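플릿게이트 수영 동호회 첫 기록회 후기

2021년 1월 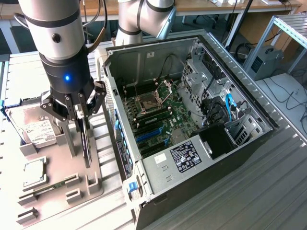 캐트린 세이스는 제 기록을 듣고 나서 첫 턴이 너무 빨랐다고 했습니다. 처음 50미터에서 힘을 다 쓰면 뒤에서는 팔이 안 올라온다고요. 저도 그렇게 생각합니다.

이번 기록회에서 저는 자유형 100미터를 89초에 들어왔습니다. 12월 연습 때보다 2초 느립니다. 조금 부끄럽지만 여기에 적어 둡니다. 우리 조에서는 레튼 팀 선수가 1등을 했고, 저는 2등이었습니다. 레튼 선수는 물속에서 몸이 아주 조용했습니다. 그것이 제일 부러웠습니다.

저는 한국어로 글을 쓰는 것이 아직 어렵습니다. 그래서 수영 말도 사전을 찾으면서 썼습니다. 틀린 곳이 있으면 알려 주세요.

다음 달에는 연습 때마다 300미터를 천천히 먼저 하고, 그다음에 턴만 따로 연습하려고 합니다. 숨은 왼쪽으로도 쉬어 보겠습니다. 왼쪽은 물을 자주 마십니다.

댓글

물개엄마: 100미터는 원래 뒤 50이 힘들어요. 다음에는 꼭 기록 줄이실 거예요!

gethin: '턴'은 그대로 쓰셔도 됩니다. 레튼 팀은 저도 이겨 본 적이 없네요.

문의는 댓글로 남겨 주세요 | 무단 전재 금지 | 맨 위로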